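Kultcombe Hand Demo Project
Progress report, second period
August 2026
To: Rekha Mathew, Jelbridge program office
From: Hagos Moges

Short one, we are in the middle of a collection week and I would rather send this now than late. Budget sheet goes separately from Eldana.

Where we are

Demonstrations recorded and kept: 735. Target for the period was lower so we're ahead on count. Not ahead on variety, see below. All recorded with the hand-held grippers, two hands, one operator per session. Teleop arm used only for the comparison set, 52 demos, finished in the first half of the period and not touched after.

Teleop comparison — the main thing you asked for last time. Same operators, same tasks, same tabletop. Hand-held is a lot faster per demo and people get tired later. Teleop gives cleaner joint data, obviously, and you never record a motion the arm can't do. With the hand-held you can, and we did. Early sessions had operators reaching with the wrist turned right over, arm would hit its limit trying to replay that. Threw those out. Amanuel now runs a reach check on each session before it goes in the training pool.

Tasks

1. Pick up and place, single object. Done, closed.
2. Toothpaste and toothbrush, both hands. Collecting. Operators don't agree on which hand holds what, and for a while we let them choose. Mistake. The policy trained on the mixed set hesitates between the two. Fixed the roles in the instruction sheet, brush on the left, tube on the right, and re-recorded.
3. Pen into holder. Collecting. Looks easy, is not. Small errors at the holder opening.
4. Cup onto coaster. Only started. Expect to finish early next period.
5. Cloth folding. Not started, moved to January. I know this was in the plan for now. The soft finger pads slide on thin cloth and I don't want to burn operator hours on it before we have tried the other pads.

What slowed us down

Tracking loss. When both grippers come close together one hand covers the other and the pose jumps. Worst in task 2. Eyerusalem wrote a filter that flags the jump, operator gets told right away and redoes the demo on the spot instead of us finding it a week later. Big improvement. We lost 51 demos to this before the filter and none of them are in the count at the top.

Finger width reading. Comes from the markers on the fingers. Poor light and the reading drops out, then the gripper seems to teleport from open to closed. Lamp moved, exposure locked. Seems fine since but I want a longer run before I call it solved.

Calibration. Was done once per week, now start of each session. Adds a few minuts. Worth it.

Operator training. New people squeeze too hard and move too fast. A fast demo looks good to a person watching and is useless to the policy. We now have each new operator do a practise block that is thrown away, and they are told it is thrown away. Helps.

Replay on the arm

Tasks 1 and 3 replayed on the Prulent arm. Task 1 good. Task 3 mixed — approach is fine, last bit above the holder drifts to one side, always the same side, so I suspect the camera mount offset more than the demos. Amanuel is re-measuring. Task 2 not replayed yet, needs the second arm, and the second arm needs the bracket from Assefa. Ordered, no ship date. If it does not come by the middle of next period task 2 evaluation slips and I will tell you as soon as I know.

Data handling

Everything backed up in two places. Naming is finally consistent, old sessions renamed by script, a few were wrong and got fixed by hand. Each demo has operator code, task, session, pass/fail and a free text note. Notes are uneven, some people write a paragraph and some write "ok".

Money

On plan apart from finger pads. They wear quicker than we budgeted. Asking to move a small amount from travel to consumables, no change to the total. Eldana has the form.

Next period

Finish 2 and 3. Get 4 to full count. Second arm up. First policy trained on everything together, not task by task. More object variety, we are overusing the same few things and it will show.

Collection table, hand-held grippers in use:

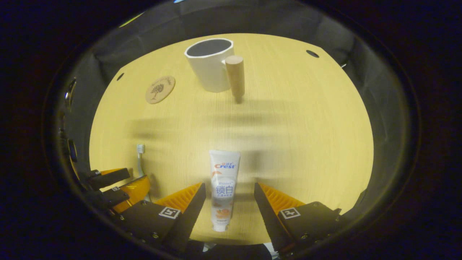
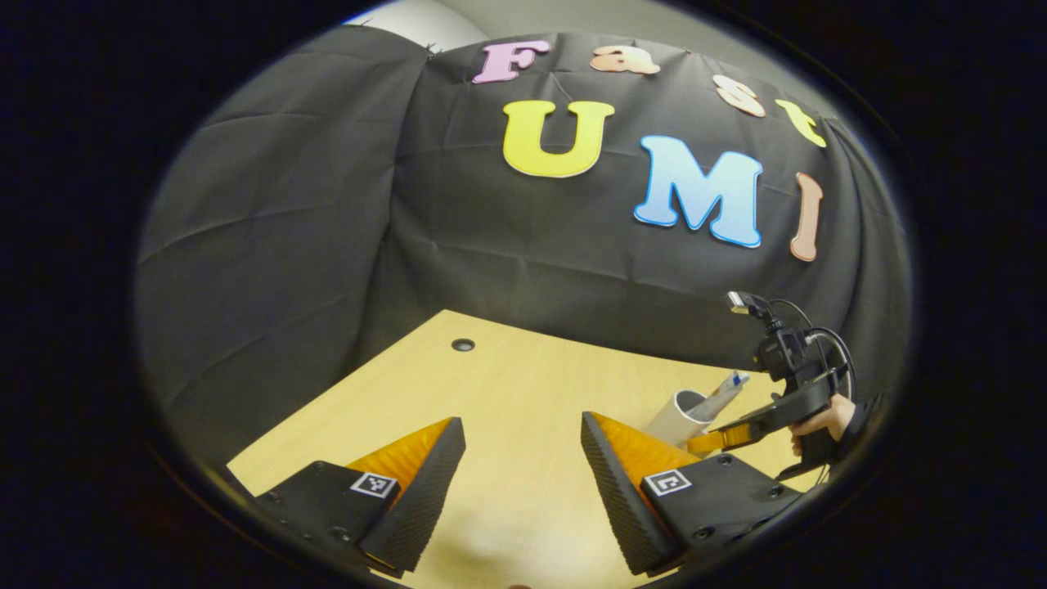

Comments received on the draft

Rekha Mathew: Fine to move the cloth task to January, please put it in the revised plan so it isn't only in this report. I'd like the teleop comparison written up as its own two pages, with the failures included. On the travel money, yes in principle, send me the form. One question on task 2: if you fixed the hand roles, do you still keep the mixed demos anywhere? I would not delete them, the hesitation result is useful to the other groups and they will ask how you got it. And let me know about the bracket even if the news is that there is no news.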